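4.2 Verlagerung statt Entlastung: die Demontagezelle bei Stindetti

Die Geschäftsführung des Aufarbeitungsbetriebs Stindetti begründete die Einführung der Zelle mit der Befreiung der Beschäftigten von monotonen Handgriffen. Diese Formulierung findet sich nahezu wortgleich in den Unterlagen des Integrators Hervieu, in der Betriebsvereinbarung und in den Aushängen an der Hallentür. Wir haben sie deshalb zunächst als das behandelt, was sie ist, nämlich als Behauptung. Die folgenden Befunde stützen sich auf 18 Leitfadeninterviews, auf Schichtbeobachtungen in beiden Hallen und auf das Störungsprotokoll der Zelle, das uns für den gesamten Erhebungszeitraum vorlag.

Vor der Umstellung zerlegten die Beschäftigten gebrauchte Bürorechner vollständig von Hand. Ein Arbeitsplatz umfasste das Öffnen des Gehäuses, das Abziehen der Kabel, die Entnahme von Speicher, Prozessor und Batterie, das Lösen der Hauptplatine und die Sortierung. Die Interviewten beschrieben diese Arbeit keineswegs einheitlich als monoton. Mehrere betonten die Abwechslung, die sich aus den Gerätetypen ergab, andere klagten vor allem über Schnittverletzungen an den Blechkanten und über das Heben der Gehäuse. Gerade diese beiden Belastungen sind nach der Umstellung geblieben. Die Gehäuse werden weiterhin von Hand eingelegt, und geöffnet werden sie ebenfalls von Hand, da die Zelle mit Rändelschrauben, Klammern und verbogenen Seitenteilen nicht verlässlich zurechtkam.

Automatisiert wurde der mittlere Abschnitt, also die Arbeit an der Platine selbst (Abbildung 1). Im Betrieb gilt dieser Abschnitt als der angenehmste. Er wurde im Sitzen ausgeführt, verlangte Kenntnis der Bauformen und erlaubte es, das Tempo selbst einzuteilen. Eine Befragte aus der Frühschicht sagte dazu: »Das Schleppen haben sie uns gelassen, das Schrauben haben sie der Maschine gegeben.«
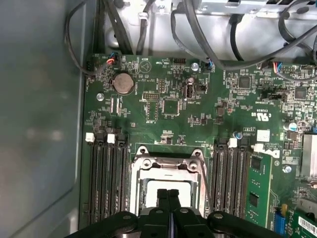 Abbildung 1: Greifer über dem Prozessorsockel einer Hauptplatine im offenen Gehäuse.

Was sich für die Beschäftigten verändert hat, lässt sich am ehesten an der neu geschaffenen Tätigkeit der Zellenbegleitung ablesen. Zwei Personen je Schicht legen Geräte ein, beobachten den Ablauf, geben nach einem Halt wieder frei und dokumentieren jeden Eingriff. In der Stellenbeschreibung erscheint das als überwachende Tätigkeit. Beobachtet haben wir überwiegend Vorbereitung. Wie viel davon anfällt, hängt stark vom Innenleben der Geräte ab: In Abbildung 1 hängen schwarze Kabel vor dem Blech der Gehäuserückwand und laufen zum Teil auf Anschlüsse der Platine zu, mehrere kleine Stecker mit farbigen Adern sitzen noch in ihren Buchsen, und zwischen Speicherbänken und Prozessorsockel bleibt dem Greifer wenig seitlicher Spielraum. Nach der Arbeitsanweisung sollen Kabel im Greifbereich vor dem Start zur Seite gelegt oder abgezogen werden. Wann ein Kabel im Greifbereich liegt, entscheidet die Begleitung nach Augenmaß. Eine Zeitvorgabe für diesen Schritt existiert nicht, er ist in der Taktrechnung schlicht nicht enthalten.

Das Störungsprotokoll verzeichnet im Erhebungszeitraum 1.899 Eingriffe. Die Zahl sagt für sich genommen wenig. Ein Eingriff kann das Quittieren einer Meldung sein oder das Herausheben eines verkeilten Gehäuses, beides erzeugt dieselbe Zeile. Hervieu wertet das Protokoll monatlich aus und leitet daraus eine Verfügbarkeit ab, in die Stillstände unterhalb einer Schwelle von 5 Minuten nicht eingehen. Für die Begleitung zählen gerade diese kurzen Halte. Sie reichen nicht für eine Pause und auch nicht für eine andere Aufgabe, und sie kommen ohne erkennbaren Rhythmus. Eine Interviewte verglich das mit dem Warten auf einen Anruf. Dass Beschäftigte nach der Umstellung über Müdigkeit berichten, obwohl sie sich nach eigener Auskunft weniger bewegen, scheint uns vor diesem Hintergrund plausibel; belegen können wir den Zusammenhang mit unserem Material nicht.

Schwerer zu fassen ist der Verlust an Materialkenntnis. Wer früher Platinen von Hand bestückte und entstückte, konnte nach einigen Monaten am Gewicht, an der Farbe und an der Anordnung der Bauteile einschätzen, ob sich eine Wiederverwendung lohnte. Dieses Urteil liegt nun bei der Software Ellness, die anhand hinterlegter Typen entscheidet. Unbekannte Typen schleust sie aus. Die ausgeschleusten Platinen landen an einem Handarbeitsplatz am Ende der Halle, und dort sitzen bislang ausschließlich Beschäftigte, die schon vor der Umstellung im Betrieb waren. Neu Eingestellte werden an der Zelle angelernt und kommen mit diesem Platz nicht in Berührung. Auf die Frage, wer die Ausschleusungen in einigen Jahren bearbeiten solle, erhielten wir von der Produktionsleitung die Antwort, bis dahin werde die Typenbibliothek vollständig sein. Im August war sie es nicht, und der Zustrom älterer Geräte aus Behördenbeständen lässt sich kaum planen.

Auch die Entgeltfrage ist offen. Die Betriebsvereinbarung sieht für die Zellenbegleitung eine Einarbeitungszulage vor, die nach Abschluss der Anlernphase entfällt. Der Betriebsrat hatte eine höhere Eingruppierung gefordert und sich auf die Verantwortung für die Anlage berufen. Die Gegenseite verwies darauf, dass Entscheidungen über das Material nun im System fielen. Beide Argumente beschreiben dieselbe Tätigkeit, und beide lassen die Vorbereitung aus, die nach unseren Beobachtungen den größeren Teil der Schicht ausmacht.

Zum Vergleich haben wir den Standort Wunska herangezogen, an dem dieselbe Zelle mit anderer Arbeitsteilung läuft. Dort rotieren die Beschäftigten im Wochenwechsel, jeweils am Montag, zwischen Zelle, Handarbeitsplatz und Annahme. Die Klagen über kurze Halte fielen in Wunska ähnlich aus wie bei Stindetti, die Klagen über Entwertung deutlich seltener. Das spricht dafür, einen Teil der Folgen der Organisation und weniger der Technik zuzurechnen. Überdehnen sollte man den Vergleich allerdings nicht - Wunska verarbeitet überwiegend Geräte aus Leasingrückläufen, also große Lose gleicher Bauart, und kennt das Problem der unbekannten Typen nur am Rande. Ob die Rotation auch bei gemischtem Zulauf trägt, müsste gesondert untersucht werden.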